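Hillby Plant Swap: frequently asked questions

Last updated 2025-05-26

What is the plant swap?
A morning where people bring house plants, cuttings and seedlings they don't need and take home ones they would like. It is held at the Wike Road hall in Hillby. No money changes hands for plants. There is a tin for tea and cake, which pays for the room.

When do I arrive?
If you are bringing plants, come when the doors open so they can be labelled and put out. If you are only looking, an hour later is fine. The doors close at 12 and anything left on the tables is given away.

How do the tokens work?
You get one token for each plant you hand in, and one token gets you any plant on the tables. Large plants in pots wider than a dinner plate count as two. You can hold up to 9 tokens at a time. Tokens do not run out, so you can keep them for the next swap.

I have nothing to bring. Can I still come?
Yes. First-time visitors are given one token at the door. After that, clean empty pots are accepted: four pots for one token.

What can I bring?
Any healthy house plant, rooted cutting, offset or vegetable seedling. Spider plants, aloes, snake plants, tomatoes and herbs all go quickly. Tradescantia does too, but we usually have plenty.

What can't I bring?
Anything with scale, mealybug, thrips or fungus gnats. Please check the undersides of leaves and the top of the compost the night before. We also don't take cut flowers, plants dug up from the wild, or bulbs with no name on them. Nighat Abbasi checks plants in at the door and her decision is final, even if you have carried it a long way.

Do cuttings need roots?
Yes, unless they are succulents. Unrooted succulent cuttings are fine if the cut end has dried over.

How should I label my plant?
Write the name on a lolly stick or a strip cut from a yoghurt pot, in pencil. Felt tip washes off. If you don't know what it is, write "unknown" and where you got it. Please also say if it is poisonous to cats or dogs. Snake plants, peace lilies and dumb cane all are.

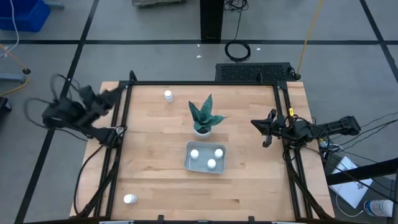 How do I divide a snake plant for the swap?
Knock it out of the pot and brush off the compost until you can see the thick underground stems. Cut between the clumps with a clean knife so each piece has its own roots and at least one good leaf. Leave the pieces out for a day, then pot them in gritty compost and don't water for a week. You can also root a length of leaf, but it takes months, and if the variety has yellow edges the new plant will come up plain green.

Do you give advice on sick plants?
Elínborg Kirkegaard runs a help table for the first hour. Bring a photo if you think the plant has pests, and leave the plant at home. Most of what she sees is overwatering. The second most common problem is a plant that has sat in the same pot for years.

Is there parking?
There are a few spaces behind the hall, kept for blue badge holders. Everyone else should use the Trondenden Lane car park, which is a short walk on level pavement. The hall was built in 1876 and the front entrance has two steps. The side door has a ramp and is open all morning.

Can I bring my dog?
Assistance dogs only, I'm afraid.

Can I sell plants or pots?
No. If you have a lot to get rid of, you are welcome to put a card on the notice board.

What happens to plants that aren't taken?
Seedlings go to the allotments at Zedine. House plants are offered round again at the end, no token needed. Please don't leave anything outside the hall after closing. We had trays left on the step all through the frosty weekend in May and they had to be composted.

Can I get my pot back?
Only if you wait for the plant to be taken and ask the new owner. It is easier to use a pot you don't mind losing.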